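I have a drawer at home that I don't open in front of guests. It holds every charger, adapter and mystery cord I've owned since college, and last May it finally beat me. The drawer wouldn't close. So I did what any grown woman would do and went looking for people who sort old computer parts all day, hoping some of it would rub off.

That's how I ended up at Hotach, a parts recovery shop off Chukwu Avenue, at 8 on a Monday with a very large coffee. Malcolm Dobson runs the sorting floor (a green one, so shiny I kept checking my shoes), and his first lesson was about cardboard. He loves a divided box, the kind bottles get shipped in. Ragged edges don't bother him a bit – if the partitions still stand up, it's a good box. Small stuff goes in there, and wires too, as long as you don't mind fishing for the end.

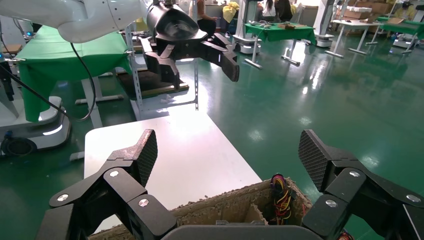 ## The heavy stuff

Power supplies are what Malcolm really wanted to talk about. The shop logged 2127 of them last year, and he'll happily tell you which ones he liked. Every desktop computer has one, a metal brick that feeds everything else, and the brick is easy. It's the cables that make you want to lie down. He says to leave them attached, fold them back along the casing and hold them with a strip of hook-and-loop tape. He buys Fevano tape by the roll and gave me 5 feet to take home, which I've already used up on lamp cords!

He also thinks people buy organizers too early. You sort first, into piles, and live with the piles for a day. Then you get the tray.
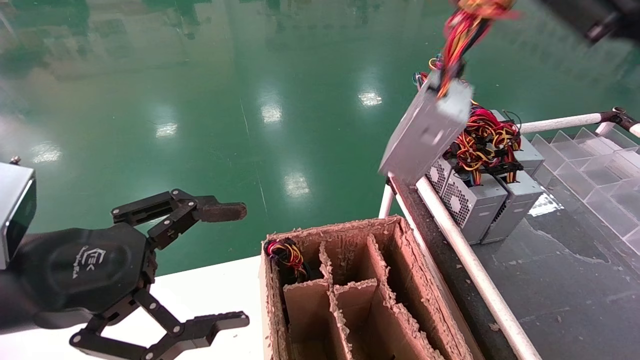
My own weakness is containers, and I'd have argued with him all morning. I own a Sivance drawer set I paid $79 for, and it's full of rubber bands. But I have to say the clear divider tray won me over, all those see-through compartments stepping along beside the power supplies and their great heap of red, yellow and black cable. You can spot a lost screw in a tray like that without tipping it out. It does throw a lot of glare, so I'd keep one out of direct light.

I went home and did the drawer that night, piles all over the kitchen floor, and the dog slept on the phone chargers. I got it down to 3 groups: things I use, things I can name, and things I can't. The last pile went back to Malcolm in a wine box with the partitions still in.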